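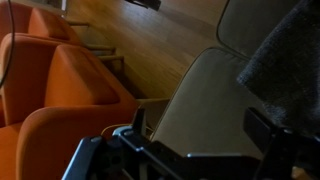 Week 4: Colour, cover and comfort in shared seating

Last week we finished with frames and springs, so now we get to the part people touch! Have your swatch cards from the Femdale mill pack beside you as you read.

1. Colour
Strong colours help people find a seat quickly in a big room, and orange is a lovely one to study. It looks deeper in warm lamplight and much sharper under cool daylight tubes. Try your Drasura swatch at a window, then again at four in the afternoon — the change can be startling.

2. Cover
A flat weave is quick to brush clean. A pile feels softer, but it shows where people have sat. In the Chettiar library exercise you have 102 seats to cover and a budget for 80 in wool, so decide early which seats get the hardest use.

3. Tufting
Tufting pulls the cover down into the padding at set points. It holds the filling in place and gives that pleasing play of light and shade across plain cloth. It also collects crumbs, so allow for a narrow vacuum nozzle in your cleaning plan.

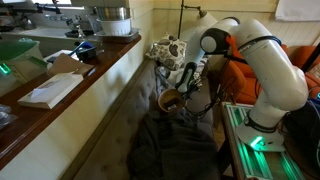
Fig. 2. Grey tufted sofa with a small brown bowl on the seating.

Grey is a wonderful test of tufting, as there's so little pattern to distract you. Squint at the sofa and look for the shadows first, then the colour.

4. Length and layout
The Flosia two-seater in our workbook is 170 cm long. Draw it at 1:20, straight to the wall and then on the diagonal, and leave 1,000 mm clear for the main walkway in both plans.

For next time
Bring both plans and one piece of cloth you really love, with a note on how you would clean it.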